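主题:Re: [走路] 二月 Tirwood 到 Ritby 这条线,第一次带睡袋走,求意见
发往:走路列表

先说句不好意思,上礼拜就看到了,一直没坐下来写。现在趁午休打字,可能想到哪写到哪,错字请自己脑补。原信我留一部分在下面,按顺序回,中间有几段跟你问的不完全对得上,也一并写了,列表里别的人可能用得着。

> 各位好。
>
> 潜水很久,第一次发信。我打算二月走一次 Tirwood 到 Ritby,
> 全程 48 公里,两晚三天。以前走过几次一日的,最长一次走了
> 9 个小时,回来腿酸了好几天,但没受伤。过夜的徒步没有走过,
> 冬天的更没有。同行还有一个朋友,水平跟我差不多。
>
> 我们的想法是第一天从 Tirwood 车站出发,晚上住 Kennedy 小屋,
> 第二天过 Badameck 垭口,在河谷里扎营,第三天下到 Ritby 坐车
> 回家。网上找到的记录多半是夏天的,冬天的只有两三篇,写得
> 都很简略,其中一篇说“没什么难度”,另一篇说走到一半退回来了,
> 也没讲为什么退。
>
> 所以有些问题想问:

两篇我都看过。说没什么难度的那篇是雪很少的一年,而且他是从 Ritby 往 Tirwood 走的,方向反过来,垭口那段陡坡是下午朝阳的时候往下走,跟你们早上从背阴那面往上爬完全是两回事。退回来那篇我猜是卡在垭口下面的石滩,那一段有雪没雪都烦,雪薄的时候最烦,盖住了石缝又托不住人,一脚一个洞。

我自己冬天走过这条线四次,走通三次。没走通的那次也写在后面。

> 1. 第一天的路线。从车站出来有两条路,一条沿铁路走,一条
> 上山走林道,地图上看林道远不了多少,哪条好?

林道。不用想。

沿铁路那条夏天还行,冬天路边的排水沟会漫出来,漫出来就冻,整条路像玻璃。而且那段一直有货车过,吵,没意思。林道前面一小时上坡,后面基本是平的,松林里面雪少,脚感好。唯一要注意的是岔口,过了废弃的锯木场之后有个三岔,路牌指的是中间,但是中间那条后来改过,现在绕去水库了。要走左边。左边看起来像是没人走的,窄,有倒木,跨过去就好,再走十来分钟会重新变宽。我头一次走就在这里上当,走到水库边上才发现不对,白白搭进去一个多钟头,到小屋天都黑透了。

锯木场那里有一小片棚子,下雨可以躲。别在那儿吃午饭,风口。再往前走到有石墙的地方,墙后面避风,晴天有太阳。

第一天不要出发太晚。冬天天黑得早这个大家都知道,但知道归知道,真到车站的时候总有人要买咖啡、上厕所、重新打包,一磨蹭就没了半个上午。你们两个人还好,人多的时候更可怕。建议头天晚上就把包打到出门直接能背的状态,水也灌好。

> 2. Kennedy 小屋冬天开不开?我看网页上写的是“全年开放”,
> 但是又写“冬季无人值守”,不太懂是什么意思。

就是门不锁,但是没有人。没有水(管子冬天放空了),没有电,炉子有,柴不一定有。夏天那个值班的窗口冬天是钉死的,食物不卖,毯子也收起来了,所以睡袋必须自己带,不能指望那边有铺盖。床板有,光板,垫子也得带。

柴的事多说两句。棚子里如果有劈好的,可以用,用多少劈多少补回去,斧子在门后面挂着。上次去斧头柄松了,用的时候小心点,先把头往下墩一墩。补不了的话就少烧。炉子点起来之后烟囱那个挡板要开到底,等烧旺了再收,不然一屋子烟,眼泪流到半夜。引火的东西自己带一点,屋里的旧报纸一般都是潮的。

睡觉的时候窗留条缝。这个不是建议,是必须。烧炉子的屋子全关死会出事的。

水:出门往下走五分钟有条小溪,冻住了也能听见底下有水声,用杖尾敲开就行。敲不开就化雪。化雪很费气,锅底一定先留一点水再加雪,直接干烧雪会有股糊味儿,喝起来恶心,不骗你。

小屋有本登记簿,在窗台上的铁盒里。写一下,写上第二天打算去哪里。没几个人冬天会翻它,但万一要找人的时候,那是第一个会去看的东西。

厕所在屋后,门朝北,雪大的时候门会被堵。铁锹在屋檐底下。晚上去之前把头灯戴头上,不要拿在手里,原因你去了就知道。

> 3. Badameck 垭口二月份需不需要冰爪?我们现在只有那种
> 套在鞋上的链条防滑,没有正经冰爪。

看雪况。我知道这个回答很讨厌。

具体讲:如果前几天一直冷,没有回暖过,雪是干的松的,链条那种够用,反正脚都是陷下去的,冰爪也抓不着什么。如果中间有过一次回暖再降温,表面结了壳,那垭口北坡最后那段,链条就悬。那段坡不长,但是摔了会一直滑到石滩里去,石滩可不软。

我没走通的那次就是这样。前一个周末下过雨,之后冻了两天,早上爬到坡底下一脚踩上去,梆硬,鞋尖踢不进去。同行的人里面只有一半有冰爪。站在那儿商量了半天,最后回小屋又住了一晚,第三天原路出去。当时很不甘心,天气好得要命,蓝天,一丝风都没有。到现在我也觉得退是退对了,但是那天下午坐在小屋门口真是越想越气,气自己没带全。

所以:能借到就借,借不到就租,城里租的地方问列表里其他人,我的是自己的,不清楚现在的行情。租了要先在家里套在自己的靴子上试,调好长度,走两圈楼梯。软底的徒步鞋装不牢硬的那种冰爪,要绑带式的。这一点店里的人不一定会提醒你们。

还有杖。两根都带,冬天的大雪托换上。没有雪托的杖在深雪里跟筷子插豆腐一样。

另外:垭口上面有个石堆,石堆往东看有一条很明显的沟,看着像路,特别像,雪一盖更像。不是路。路是从石堆往右手边横切出去的,先平走一段,看到一根铁杆子再往下。有雾的时候就在石堆那儿等,等能看见铁杆子再动。坐在背包上等,穿上厚衣服等。我等过最久的一次吃完了半块巧克力又吃完了另外半块。

> 4. 第二晚扎营的地方。地图上河谷里有好几处平地,有没有
> 推荐的?

有。从垭口下来,过第一座桥不要停。桥边那块平地看着最好,又平又近水,可是整个河谷的冷空气晚上都往那儿淌,早上起来帐篷里面一层霜,睡袋的脚那头是湿的。再走二十分钟,到河往左拐的地方,右边有一级台地,上去几米就行,高度差一点点,温度真的差很多。上面有几棵大的云杉,树底下雪浅。

注意看树上有没有积着的大团雪,别睡在正下面。

帐篷的地钉冬天基本没用,拔都拔不出来或者插都插不进去。带几个小布袋或者就用塑料袋,装雪埋下去,踩实,等它冻住。拔营的时候挖不出来就剪绳子,多带一段绳子。

先踩平台再搭帐篷。穿着鞋把雪踩实,踩完晾一会儿,等它硬了再铺。刚踩完就搭上去的,半夜身子底下会睡出一个坑,两个人一起往坑里滚。

> 5. 睡袋。我的睡袋标的是舒适温度零度,朋友的再薄一点。
> 听说可以两个套起来用,或者穿厚一点睡,行吗?

不太行。

你那个零度的,小屋里有炉子勉强可以。河谷里那一晚不行,不要硬撑。撑一晚上不睡,第三天走下坡腿是软的,崴脚都是这种时候崴的。套两个是可以的,但里面那个得比外面那个小,不然互相压着,羽绒撑不起来等于白套。你朋友的薄睡袋套你的外面,那你朋友睡什么呢……

借。租。或者改成只住小屋,第二天当天往返垭口,第三天原路回 Tirwood。这个走法我其实挺推荐第一次的人用的,包轻一半,垭口可以轻装上,天气不好就在小屋烤火。不丢人的。走完 Ritby 那半段可以等五月。

当然你们要是一定想走通,我也理解,我当年也是一定要走通。

垫子比睡袋还要紧。充气的那种冬天底下再加一层泡沫的,漏气了至少还有一层。只有钱买一样的话先升级垫子。

热水灌瓶子塞在睡袋里,瓶盖拧紧,拧紧之后倒过来看一眼漏不漏再塞。早上那瓶水还是不冻的,可以直接煮早饭,省气。靴子的内胆、手套、气罐、手机、滤水器,通通进睡袋。会很挤。习惯就好。滤水器冻过一次就废了,而且从外面看不出来废了,所以我冬天干脆不带,全烧开。

> 6. 衣服大概知道,就不问了。

还是说一句吧,就一句。走的时候要觉得有点冷才对。出门十分钟以后还觉得冷再加。冬天最怕的是出汗,停下来那身汗马上变成冰背心。手套带两副,薄的走路用,厚的停下来用,再拿双厚袜子应急也能当手套。好,超过一句了。

还有雪套。裤脚进雪,化了流进靴子里,后面就都不用讲了。

> 7. Ritby 那头的车。时刻表上看 97 路一天有几班,冬天有变化吗?
> 周末是不是就没有了?

97 路冬天下午最后一班比夏天早,具体几点以站牌为准,网上那个时刻表我吃过亏。周末有,但不进村,停在大路口,从村子走过去还要一刻钟,算时间要把这一刻钟算进去。周二那天上午有一班是送学生的,时间跟别的日子不一样,你们要是周二下来就留个心眼。

赶不上的话村里有一间客栈,冬天开不开随老板心情。教堂对面有个带顶的候车亭,可以煮东西,我在那里煮过一锅面,路过的狗看了我很久。

从河谷下到 Ritby 的路比看起来长。地图上等高线很疏,觉得是散步,可是那段一直沿着河边绕进绕出,每条支沟都要绕进去过桥再绕出来。冬天支沟的小桥上有冰,慢慢过。有一座桥栏杆断了一边,去年还没修,走右边贴着有栏杆的那侧。前半天省下来的时间在这段都会还回去的。我一般天刚亮就动身,中午前必须看到那个白房子,看不到就不休息了,边走边吃。

> 8. 吃的。这个最没有把握,不知道带多少。朋友说多带总没错,
> 我怕背不动。我们初步打算每人每天一包泡面两个面包,
> 再加一些零食,零食带什么没想好。
>
> 谢谢大家,问题有点多,不好意思。能回答一个是一个。

吃的我想多写点,前面那些书上网上都有,吃的这块大家往往随便一抓就走。我自己也是走了好多年才稍微理出个头绪。

首先一包泡面两个面包肯定不够。夏天也不够,冬天更不够。冬天光是保暖身体就在烧,晚上冷得睡不着,有一半是因为没吃饱。睡前一定要吃点东西,带油的,坚果,奶酪,腊肠都行。我习惯睡前一把核桃加一块硬奶酪,刷完牙才想起来没吃,又吃,再刷一次。算了有时候就不刷了。

面包占地方,压扁了又难吃,冷了以后掉渣。换成饼,硬一点的那种,或者饭团自己捏(头一天吃掉,第二天就冻成石头了)。泡面可以,但把它掰碎了装进密封袋,调料包另外收一起,碗和外包装都别带。气罐够的话晚饭煮米也行,不过米费时间,我后来都换成速食的干饭或者细面条,细面三分钟就好,天冷的时候三分钟和十分钟的区别很大,站在那儿等水的人会恨你的。

晚饭我一个人的量是 270 克干重,包括面条、干蔬菜、肉松和一块汤料。听起来吓人,走完一天真的吃得下。早饭燕麦加奶粉加糖,一袋一袋提前分好,早上闭着眼倒进锅里。午饭不算正经午饭,不停下来煮,就是分几次吃掉。

盐的东西要有。光带甜的,第二天下午看见巧克力都想吐。上次有人全带的甜的,最后拿饼干跟我换榨菜,一包榨菜换了半盒饼干,我觉得还是我亏。

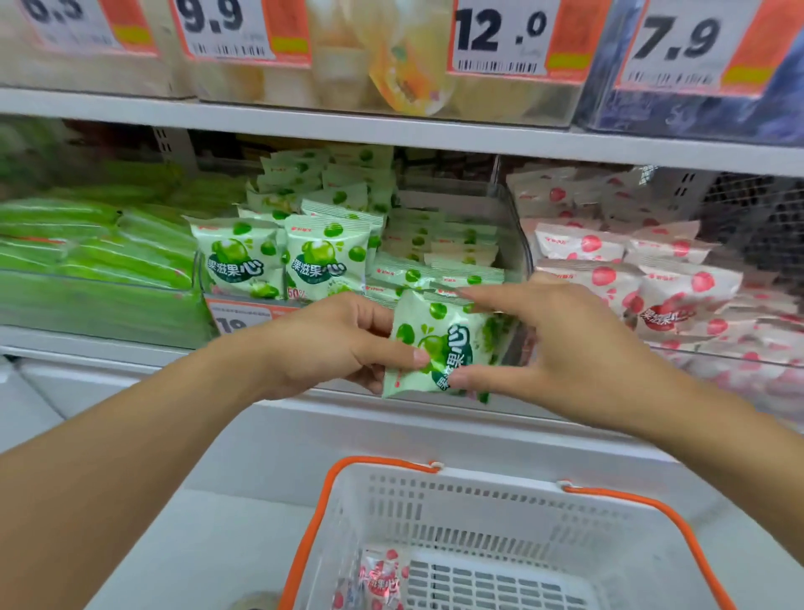
路上吃的零嘴按半天一份来分,口袋里一份,包顶上一份,其余的压到底下,这样不会第一天就全吃光,也不用每次停下来翻包。冬天停下来的时间都很短,手套一脱手就僵,所以在店里挑的时候心里要想着:这个戴着手套我撕不撕得开。袋装的东西多半撕不开,或者一撕就撕到底,撒一地。像图里那个果滋果心,浅绿配白的袋子,上面画着一个个圆圆的绿果子,在货架前面两只手捏着看看觉得挺轻巧,可这类袋装的我一律回家拆掉,倒进拉链袋里再带上山,外面的袋子不进背包。拆之前看一眼里面的东西怕不怕冻。软糖会硬,果冻会成冰坨,牛轧糖能把牙崩了(真事,补牙的钱够买一双好手套)。果干好一些,切小块的比整个的好。巧克力掰成小块再冻,不然啃都啃不动。

还有就是不要第一次上山就带没吃过的牌子。好不好吃是一回事,肚子服不服是另一回事,零下的天气里半夜爬起来去那个朝北的厕所,我前面讲过那个门。先在家吃一次,走一日的短线吃一次,没问题再进名单。

垃圾全部背下来,包括果皮、茶叶渣、擦手的纸。小屋的炉子不是垃圾桶,每次去炉膛里都能扒出来烧了一半的铝箔,看见就火大。带一个结实点的袋子专门装这个,挂在包外面不好看,我是塞在锅里的,锅晚上要用的时候再拿出来。

备用粮另算。多带一顿不用煮的,放最底下,不到计划外那一刻不动。我没走通的那次多住了一晚,靠的就是这一顿,加上小屋架子上前人留下的半袋糖。糖我后来补了一袋回去,写在登记簿里了。

多带总没错这个话,你朋友说的,我半同意。吃的多带一顿没错,多带三顿就是错,背着上垭口的时候每一样东西都会在脑子里过一遍。称一下,真的,拿厨房秤把每样都称一下写在纸上,称完你自己就会往外拿了。

气罐,用冬天的混合气,普通的那种低温出不来火。两个人住两晚,要化雪的话一大罐打底,再备一个小的。打火机带两个,放身上,冷的打火机打不着,捂热了就好。火柴也带一点。

茶。我差点忘了茶。带你们平时喝的,别省。第二天下午搭完帐篷那一杯,什么都换不来。

再补几条前面漏掉的,不分先后:

手机信号小屋没有,垭口上有一点,河谷全程没有,Ritby 村口才恢复。跟家里人讲好几点没消息才算有事,别讲得太早,不然人还在路上绕支沟,那边以经报警了。给自己留出一个晚上的余量。

地图带纸的。手机冬天掉电快得离谱,百分之六十直接黑屏那种。充电宝也要贴身。

头灯新电池,备一副,备的那副也是新的,别从遥控器里抠。

水不要用吸管的水袋,管子会冻。用宽口瓶,倒着放在包侧面,冻也是从底下冻起,盖子那头还能喝。

太阳镜。雪地里没有墨镜,到下午眼睛里像有沙子。防晒也抹,鼻孔下面都要抹,雪反光是从下面上来的,我有一年鼻孔里面脱皮。

指甲出门前剪短,脚趾的。下坡那段会谢我。

绷带和治水泡的贴,还有止痛药一板。水泡一觉得磨就停,马上贴,别想着到下一个岔口再贴。两个人都要说,不要不好意思叫停。第一次过夜的搭档最容易互相客气,你不说我也不说,最后两个人都瘸着。

出发前一天晚上看天气,看风,不光看温度。垭口那里风大起来站不住人。风大就别上,在小屋住着,打牌。带副牌吧,轻。

退回来的时间点事先定好。我的习惯是中午十二点还没到石堆就回头,不管看起来多近。两个人在家里就要说定这个,山上再商量就都变成了“再走五分钟看看”。

没回到的问题:原信后面好像还问了一句狗能不能带,我手一快删掉了。小屋里面可以,但河谷那段有放牧的围栏,冬天虽然没羊,梯子狗爬不过去,得抱。大狗就算了吧。

哪位今年已经上过垭口的麻烦说一声雪况,我也想知道,我二月底可能也去,还没跟单位请假。另外左边那条岔路的倒木清没清,有人知道吗?

要借泡沫垫的话我有一张多的,旧,角上被炉子烫了一块,能用。单独写信给我,别回到列表里。

午休过了,先发,错字不改了。

——
发信须知:回信请删去不必要的引文;附件过大请先压缩。退订请发空白信,主题写“退订”。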